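Dikosska arm cell

The Dikosska arm cell is a tabletop robot station with two small arms that share one work surface. It is sold as a kit by Floteck and is used mainly in teaching labs and small workshops. The arms are mounted apart on the table and reach toward the open area between them.

Setup

Each arm is screwed together from printed segments and servo motors, using 139 fasteners. Servos are given their ID numbers one at a time before assembly, as two servos with the same number cannot share a bus. The bases are then fixed to the table and the arms are moved by hand to the zero position, which is saved with the Bosum setup program.

Maintenance

The manual calls for a check of all servo horn screws after every 70 hours of running. Cables near the gripper are checked at the same time, with the gripper opened and closed through its full range. Cracked segments are replaced, not glued. The supply is rated at 12 volts and is switched off before any connector is pulled.

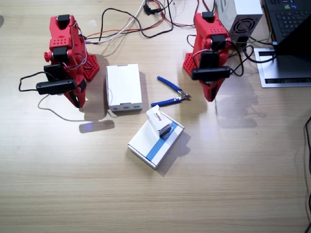
Ciobanu

Two red arms with black servos at their joints, with wire cutters and small boxes on the table between them. The wiring runs across the top of the table, near the power supply and laptop.

Repair

A servo that fails to answer is first tested alone on a short cable. If it responds, the fault is usually in the cable before it in the chain. After a servo is changed, the zero position of that arm has to be saved again.

Last edited 2019-10-31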